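Montag, Rundgang Geltevley, 1. OG, Zimmer 10 + Nebenraum. Begehung: N. Carrillo, Protokoll an C. Riviere

**Tische / Ablagen**

- [x] Tischplatte stabil, wackelt nicht
- [x] Kanten ok, keine Splitter
- [ ] Glasgefäße nicht am Rand – *teils. Zwei Vasen im Nebenraum umgestellt, bitte so lassen*
- [x] Kabel nicht quer über Laufweg
- [ ] Duftöl verschlossen gelagert – *Flasche Panilen ohne Deckel im Regal, Deckel fehlt. Nachbestelen*

Deko auf der grauen Platte: Klarglas und die weißen Kunstblumen dürfen bleiben. Blüten bitte beim nächsten Putzen abstauben, Halter mit feuchtem Tuch. Kein Duftöl direkt auf die Platte, gibt Flecken.
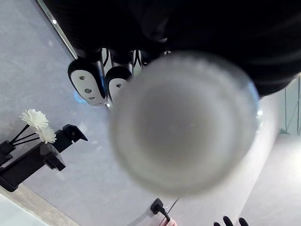

*Pos. 4: Klarglas, Handyhalter schwarz, zwei weiße Kunstblüten*

Zu Pos. 4: Glas bei jeder Runde auf Sprünge am Rand prüfen, auch am Boden. Bei Sprung sofort raus, nicht kleben. Halter: Klemme nachziehen falls locker.

**Elektro**

- [x] Steckdosen fest, Abdeckungen da
- [ ] Mehrfachstecker geprüft – *Plakette Nr. 361 nicht lesbar, neu kleben*
- [x] Leuchten gehen alle

**Brandschutz / Wege**

- [x] Fluchtweg frei, Breite ok
- [ ] Feuerlöscher Prüfdatum – *läuft im April ab!! Mnguni anrufen, Durchwahl 28*
- [x] Keine echten Kerzen gefunden
- [ ] Tür Nebenraum schließt selbst – *hängt, letzte 10 cm von Hand. Scharnier ölen oder Hausmeisterei*

Offen also: Deckel, Plakette, Löscher, Tür. Löscher zuerst. Rest bis zur nächsten Runde, Rückmeldung bitte an mich und nicht über Jinutley, da schaut diese Woche keiner rein.

N.C.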